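Cell 2 pre-run inspection, Kandow rack-loading study
Inspected by: Javiera Quiroga
Countersigned: Wenceslao Bustos

1. Emergency stop, both stations: OK.
2. Finger pad screws: OK. Torque paint renewed in September.
3. Cable routing clear of work area: OK.
4. Rack feet seated on table: OK. Recheck after any collision stop.
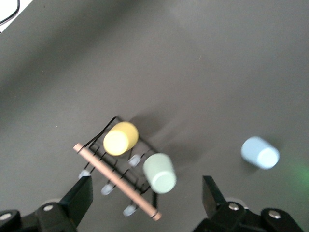
Wrist view, fingers open. Yellow and green cups in the rack, blue cup on the table.

5. Wrist camera focus: COMMENT. Slight blur on cups and rack. Accepted for the current policy, which was trained on 376 episodes with the same lens setting. Do not refocus between arms of the comparison.
6. Force limit: OK. Tripped correctly in 3 of 3 checks.
7. Episode log: OPEN. Regrasps must be entered separately from first-attempt placements. A. Vergara to correct the form before the next block.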